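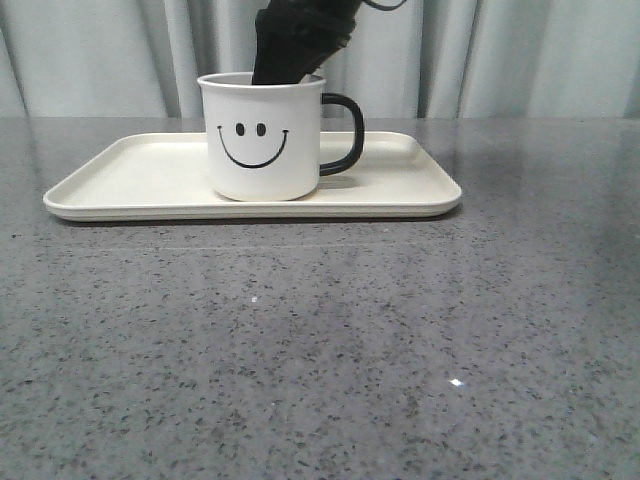

Why Does the Referee Stop the Game for Offside?

If you have ever watched a soccer match with a grown-up, you have probably heard somebody jump off the couch and shout "Offside!" And maybe you nodded along as if you knew what it meant (lots of us have done that, me included!). It's one of the trickier rules in soccer, so let's take it slowly, with a snack if you have one handy.

Picture the Niddale under-tens playing against Musisden on a warm August morning. Shahla Hassanpour is Niddale's fastest runner, and she would love to score. Now, if there were no offside rule, Shahla could stand right next to the Musisden goal for the whole game, just waiting for somebody to kick the ball to her. Everyone else would have to stand there too, to guard her, and it would be a very crowded and rather dull afternoon.

So the rule says this. At the moment a teammate plays the ball to you, look at where you are. If you are in the other team's half, and you are closer to their goal line than both the ball and the second-to-last player on their team, you are in an offside position. The goalkeeper is usually the very last player, so most of the time you are really checking against the last defender.

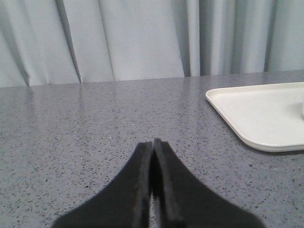
Being level with that defender is fine. Being in your own half is fine, too. And you can't be offside straight from a throw-in, a goal kick or a corner kick, which is a lovely thing to remember when your uncle is shouting at the television.

Standing in an offside position isn't against the rules all by itself, either. The referee only blows the whistle if you join in, say by playing the ball or by blocking the goalkeeper's view. Then the other team gets a free kick.

Kianoush Ebrahimi coaches at Niddale, and he teaches this with 3 players and one ball. One passes, one defends, and one waits to run. "Watch the foot, then go," he tells them, over and over, until they are all giggling and saying it along with him. The runner has to stay level until the pass is kicked, and after that she can zoom off as far ahead as she likes!

Try it in the yard or at the park with a couple of friends, and take turns being the defender.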